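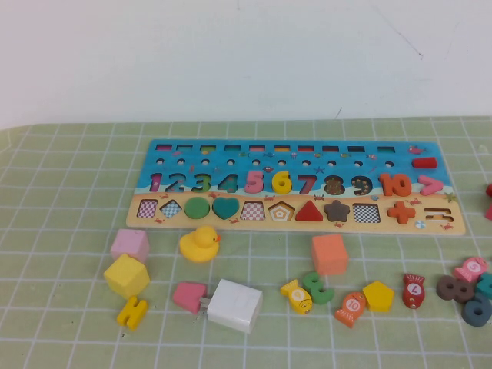
Speaker notes, posted 5/24/18 by the Cukville Film Society programme desk

Start with the radio plays. Most people in the room will know Lemance for the films and won't have heard that the writing began there. Mention that the Brikik theatre company took two of the plays on tour and rewrote the endings for the stage. Pause for the audio clip.

Next, the first screenplay, The Salt Road. It ran to 60 pages, short for a feature. The director kept nearly all the dialogue and dropped the narrator. Read out the ferry speech, slowly. Don't explain the dialect words unless someone asks.

Then the acting school. It opened in September in rooms over a printer's shop, and the first pupils were stagehands from Brikik. Classes were in the evening. Voice work came first and scripts were not handed out until the second term.

Awards: keep this brief. Two at the Pálfi festival, both for writing. The second was for a comedy, and the critics of the time were lukewarm about it. Read the bad review if there is time.

Close on the unfinished script. We have the first act and a page of notes. Say where the copy is kept and how to ask to see it. Questions after that, then lights up for the film.

Comments

marshlane2: Is the audio clip going to be put up anywhere? I missed the first half.

projection_box: The ferry speech is longer in the stage version. Worth comparing.

Tilly: Enjoyed this. Which comedy was it that won?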